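The Green Sheet
Short fiction, posted January 10, 2026

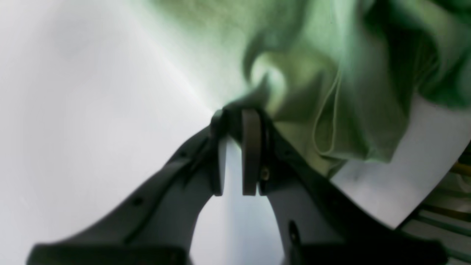

1. The Laundry

When my mother moved out of the house on Murthy Street she left the linens for last. She had done the kitchen herself, and the books, and the drawer with the batteries in it. The linens she left to me. She said I had longer arms.

There was a closet at the top of the stairs with five shelves. The sheets were on the second shelf, the towels above them, and on the floor there was a box from Dornetti with the good tablecloth inside. Dornetti was the department store in Rerkau. It closed when I was in high school, and the box had gone soft at the corners.

I carried everything down to the dining room and put it on the table. Most of it smelled like the closet, so I washed it. That took the whole first day. The machine was old and walked a little when it spun, and I stood next to it with a hand on the lid and read the mail.

The light green sheet came out of the third load. I did not know it. I knew the white ones, and the ones with the blue stripe that had been mine, and the brown flannel ones my father liked. I had never seen the green one on a bed.

I folded it with the others. It was a flat sheet, for a double bed, and there was no fitted sheet to go with it. I looked through the pile twice and went back up to check the closet.

2. The Phone Call

My mother was already at the apartment in Clitport, 86 miles away. She had a chair, a lamp and the television. The movers were bringing the rest.

I asked her about the green sheet.

"What green?" she said.

"Light green. Like the inside of a cucumber."

She was quiet for a bit. I could hear the television.

"Is there a stain on it?" she said.

I unfolded it and held it up to the window. There was no stain. Near one corner was a place where it had been mended with thread that was nearly the right color. The stitches were small and very even. My mother does not sew like that.

"It's been mended," I said.

"Then it's your grandmother's. She made a curtain out of it one summer, and then she made it back into a sheet."

"Do you want it?"

"I have sheets," she said. She told me to bring the blue stripe and two of the white, and to bring all of the towels except the ones for the dog. The dog had been dead for six years.

3. The Box

I had bought boxes from the truck rental place. The man there sold me too many. I put the towels in first and then the white sheets, and I wrote LINENS on the side with a marker that was running out, so I had to go over the letters again.

The green sheet I kept moving. I put it on the chair, then on the pile for the thrift store, then back on the chair. At lunch I ate a sandwich standing up and looked at it. It was a thin, soft sheet. You could have fit it in a coat pocket if you were determined.

I tried to remember a green curtain. My grandmother's house had a back bedroom where we slept in the summer, and the window looked at the side of a garage. I remembered the garage. It had a number painted on it, 243, left over from when the street was numbered differently. I remembered reading that number in the morning before anyone was up. If I was reading it, the curtain must have been open, or this was before the curtain, or after.

In the afternoon a woman came for the dining room table. She had answered the ad and brought her brother. They took the legs off in the driveway. I moved the piles of linens to the floor, and she stopped and looked at them.

"Are you getting rid of any of that?" she said.

I said some of it. I showed her the thrift store pile. She took the brown flannel and a set of pillowcases, and then she put her hand on the green sheet, which was on the chair by itself.

"That one too?"

"No," I said. "That one's going."

She nodded and took her hand away. I gave her a bag for the rest.

4. The Drive

I left the next morning with the car full. The house looked the way it always had from the street. I had locked the back door and then gone around again to see if I had locked it.

The boxes blocked the rear window, so I drove with the side mirrors and stayed in the right lane. It rained outside Rerkau and stopped. I bought gas and a coffee, and at the register I found that I had my mother's library card in my pocket and not my own.

The apartment was number 14, on the second floor. My mother had the door open before I got to the top of the stairs. She wanted to see the towels first. She counted them, which I let her do, and then she started on the sheets.

The green one was on top of the second box. I had packed it last.

"I told you I have sheets," she said.

She took it out anyway and shook it open, and it was bigger in that room than it had been in the dining room. She found the mended corner without looking for it. She ran her thumb along the stitches, one way and then the other.

"There's no curtain in here yet," I said.

The window by her chair faced the parking lot. The light was coming straight in on the television, and she had been moving the chair all morning to get away from it.

"It'd have to be cut," she said.

"You could just pin it."

She gave me one end to hold. We had no pins, so I went down to the car for the clothespins, which were in a coffee can under the passenger seat with the extension cords. When I came back up she was standing on the chair.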